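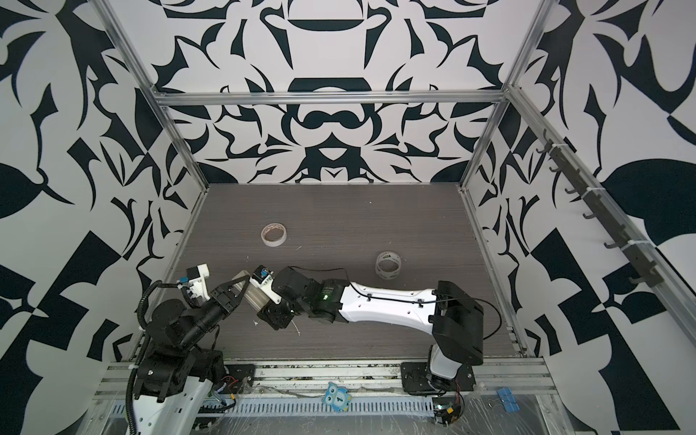
The wallpaper mill at Stoston opened in 1928 and printed mostly for hotels. Its best seller, Laskowska, came in green or brown and sold well until hotels switched to paint. Large patterns are back now, and black and white curling leaves, mirrored down the middle of a wall, suit the taste for them.

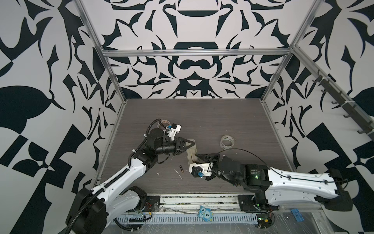 The mill closed one November and its rollers went to a barn in Stedel. Driltorora bought 50 of them and prints short runs - never over 1000 rolls - on the old machines.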